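検出器の夜番
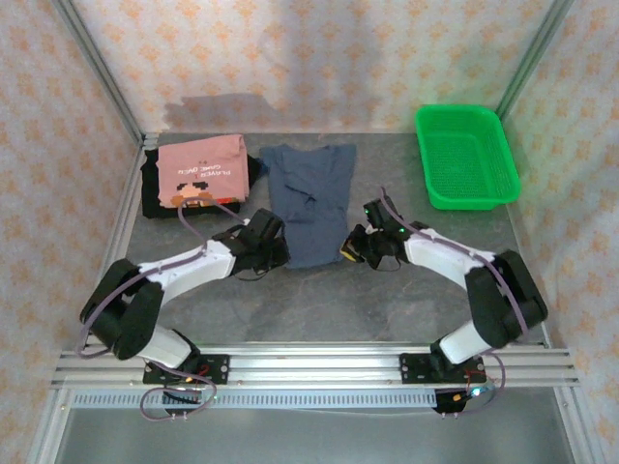
ゾフィア・ガジェフスキがストークソープの駅に着いたのは、四月の終わりの夕方だった。迎えの車は来ていなかった。駅前の電話で観測所にかけると、当直の男が出て、バスはもうないから丘まで歩いてくれと言った。荷物は鞄が2つで、片方には本しか入っていなかった。

坂を上る途中で雨になった。ゾフィアは本の鞄を上着の下に抱え、もう片方は濡れるままにした。門に着いたときには暗くなっていて、守衛は身分証を見てから、名前の綴りを二度聞いた。

「グレルニアから来た学生さんか」

「そうです」

「遠いな」

「列車で二日です」

守衛は宿舎の鍵をくれた。部屋は狭く、ベッドと机と小さな洗面台があった。ゾフィアは服を椅子の背にかけて干し、本を机に並べ、そのまま眠った。

仕事は翌日の夜から始まった。検出器は地下にあり、学生が中に入ることはない。学生の仕事は地上の部屋で記録を読み、異常があれば時刻を書きとめ、朝にマリエル博士へ渡すことだった。異常の大半はトラックか、遠い海の波か、誰かが廊下の重い扉を乱暴に閉めた音だった。博士は帳面の余白に、その一つ一つの原因を鉛筆で書き込んで返した。

「扉」

「波」

「扉」

「トラック。牛乳」

牛乳を運ぶトラックは毎朝四時過ぎに丘の下を通った。ひと月もすると、ゾフィアは波形を見ただけで牛乳のトラックがわかるようになった。空荷で戻るときは形が少し違う。それを帳面に書くと、博士は余白に「よろしい」と書いた。褒められたのはそれが最初だった。

夜番の相手はジャクという技師で、同じ国の出だったが、二十年も前に国を出ていて、言葉がところどころ古かった。ゾフィアの祖母が使うような言い方をした。彼は機械の面倒を見て、ゾフィアは紙を見た。二人ともあまりしゃべらなかった。三時になるとジャクが湯を沸かし、濃い茶をいれた。砂糖は瓶に入っていて、蓋が固かった。

「お父さんは何をしている」とある晩ジャクが聞いた。

「学校で体操を教えています」

「娘が物理をやるのを喜んでいるか」

「何をしているのかは、わかっていないと思います。でも切符は買ってくれました」

ジャクはうなずいて、それ以上は聞かなかった。

夏の間、ゾフィアは昼に眠り、夕方に起きた。起きると宿舎の裏の道を歩き、食堂で残り物を食べ、帳面を持って地上の部屋に入った。家には週に一度手紙を書いた。書くことがないので、食べたものと天気を書いた。母からの返事には近所の結婚と、犬の具合が書いてあった。父の字は封筒の宛名だけだった。

九月に入って、帳面の番号2729の記録に、見たことのない揺れがあった。短く、終わりに向かって間隔が詰まっていた。扉ではなかった。波でもトラックでもなかった。ゾフィアは時刻を書きとめ、前後の記録を出して並べ、それからジャクを呼んだ。

ジャクは眼鏡を外して紙に顔を近づけた。

「冷却のポンプじゃないか」

「ポンプは止まっていました。記録があります」

「地震は」

「もっと長いはずです」

ジャクは地下への電話をかけ、機械の状態を順に読み上げさせた。終わるまでに茶が冷めた。彼は受話器を置いて、博士を起こすかどうかは君が決めろと言った。

ゾフィアは朝まで待つことにした。その間に計算をやり直した。三度やって、二度は同じ数になり、一度は違った。違った方を調べると、途中で153と書くべきところを135と書いていた。直すと同じになった。

博士は七時に来て、コートを着たまま帳面を読んだ。余白には何も書かなかった。

「もう一つの観測所に問い合わせる」と博士は言った。「それまで誰にも話さないように。手紙にも書かないように」

「はい」

「寝なさい」

ゾフィアは宿舎に戻ったが、眠れなかった。昼前に起きて洗濯をした。靴下を絞りながら、間隔の詰まり方をもう一度頭の中でたどった。

返事が来るまでに時間がかかった。向こうの観測所は三日前から調整中で、その夜の記録がなかった。つまり確かめようがなかった。博士は所員を集めてそのことを話し、記録は保管するが発表はしないと言った。反対する者もいた。若い研究員の一人が、300日以上も動かし続けてようやく取れたものを棚にしまうのかと言った。博士は、そうだと答えた。

会議のあと、博士はゾフィアを廊下で呼び止めた。

「残念かね」

「わかりません」とゾフィアは言った。「あれが何だったのか知りたいです」

「私もだ」

博士は少し迷ってから、帳面を返した。番号2729の横の余白に、鉛筆で「不明」とあり、その下に日付と、ゾフィアの名前が書いてあった。日付は18年10月17日だった。綴りは正しかった。

その週末に、ゾフィアは父に手紙を書いた。揺れのことは書かなかった。滞在をもう一年延ばすつもりでいること、冬の靴がいること、それから牛乳のトラックの見分け方を書いた。満載のときと空のときで、どう形が違うかを線で描いて添えた。

返事はいつもより早く届いた。便箋は一枚で、初めて父の字だった。靴は送った、サイズは前と同じにした、とあった。その下に、あの線の図は学校の職員室に貼った、理科の先生が生徒に見せたいと言っている、空のときの方が線が細かいのはなぜか、と書いてあった。

ゾフィアは夜番にその手紙を持っていった。三時にジャクが茶をいれた。彼女は記録の紙の裏に、返事の下書きを始めた。ばねと重さの話から書き出したが、二行目で止まり、線で消した。

「父に説明するんです」と彼女は言った。「体操の言葉で言うと、何になりますか」

ジャクは砂糖の瓶と格闘しながら考えた。

「跳び板だな」と彼は言った。「軽い子と重い子で、板の揺れ方が違うだろう」

ゾフィアはそれを書いた。四時を過ぎて、丘の下をトラックが通った。彼女は時刻を帳面に記し、横に「牛乳、満載」と書いて、次の紙をめくった。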